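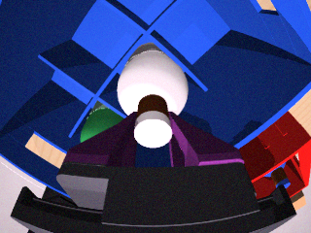

Wrist view in the sim, small cylinder at the fingertips over the blue container.

4. Comparing the two grippers in simulation

By now you've got Sadau running and the arm homes without complaining. I like to try both grippers in the sim before I bolt anything to the real arm (cheaper that way, trust me).

1. Open the Ruddock workspace and load the Bonia gripper first. Leave the Vurell for step 6.

2. Switch to the wrist camera. You want both fingertips and the blue dividers in view, same as mine.

3. Set the random seed to 1356 and write it down somewhere. If the seed's different for the second gripper, the objects land in different spots and you've wasted your arvo.

4. Jog down slowly until the fingertips are either side of the small cylinder with the white cap, then close.

Note: the big white egg-shaped object sits awfully close behind it. I come in with the fingers lined up on the cap and keep my eye on that gap the whole way.

5. Run 3 attempts and save the log. Mine stopped at 2000 steps each — that's the default cut-off, so leave it alone for now.

6. Swap to the Vurell, reload the same seed and do it all again.

CAUTION: Reset the finger offset after every swap. The sim will happily let you drive a finger through a divider, but your real arm won't be so forgiving!

If you get error 1183, the old gripper is still loaded. Close the workspace, reopen it and start again from step 1.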